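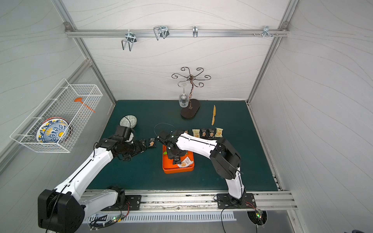

Khôi Lại wrote in after the last issue to ask whether the open day was worth the trip if you don't work in automation. He had seen it listed and stayed home, and he wants to know if there will be another one.

Yes to both. The Morkstead open day was held on October 8, 2021, and 214 people signed in at the front desk. Most came for the tours, but the two-arm table had a crowd in front of it for much of the afternoon. The work is plain enough to follow without any background: wrapped snack packets, an orange tray, and two arms sharing one tabletop.
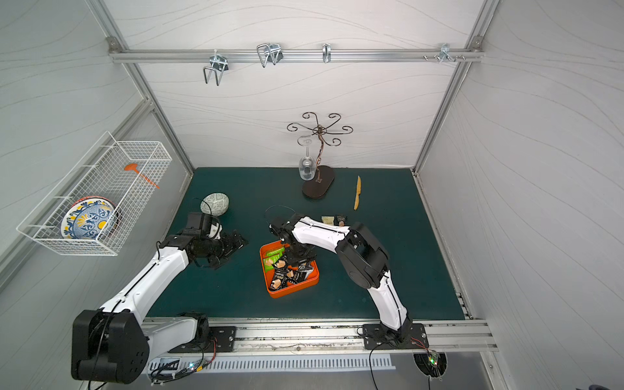 Two arms and an orange tray at the Morkstead open day.

Liên Cao ran the demonstration and took questions while the arms worked. She said the packets are harder to handle than boxes. The wrappers are glossy and they crease, so the same packet can look different each time it is set down. Visitors asked mostly about speed. Her answer was that speed comes later — the team wants clean pickups first.
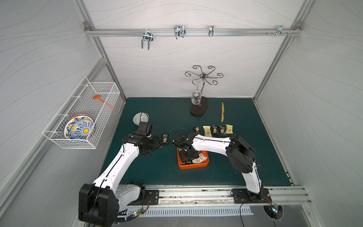

Teodor Torvik asked what happens when two packets overlap. Liên said either arm may go for the top one, and the other has to stay clear until it is done. She also said the glass rack and the bowl stay on the table on purpose, so that the arms have to work around household things.

The next open day is planned for December. Places are limited to 200, and tours will run in smaller groups this time.

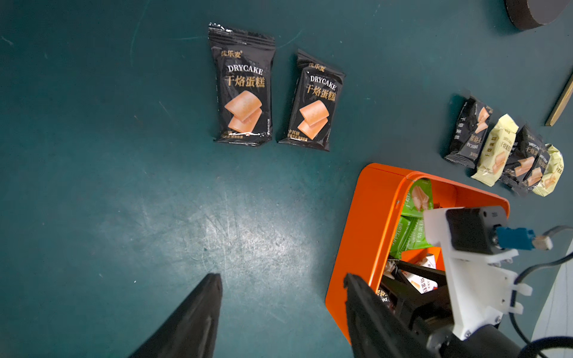
VISITOR NOTES

Sign up at the front desk or by replying to this newsletter. Parking is behind the Corano building. Bình Lý is handling school groups, so please write to him before you book a bus.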